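24 December 2024
Moving the build cache to the Vitcombe private cloud

Continued the work from October. The storage nodes at Danddale are now joined to the cluster and the old volume is read-only. I copied 1,176 images from the registry. Two failed with a checksum error, I pushed them again by hand and they passed.

Quota for the Rangel tenant was still 700 GB, too small for nightly builds. I raised it to 2,000 and restarted the scheduler. Please do not set it back with the old script, it has the former value written inside.

Latency from the office is around 15 ms. This is more than I hoped, but for the cache it is enough. The Flenamura dashboard shows the nodes twice, under the short name and under the full name. I did not find why.

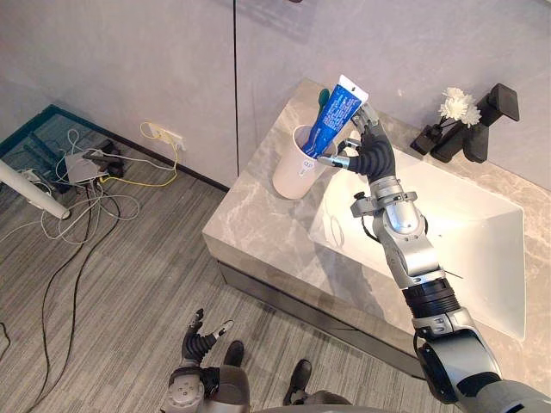
Right hand on the blue toothpaste tube, white cup on the vanity.

To do: renew the certificate for the registry, delete the old snapshots, ask the network group about the second uplink. Backup job is disabled until the copy of the logs is finished.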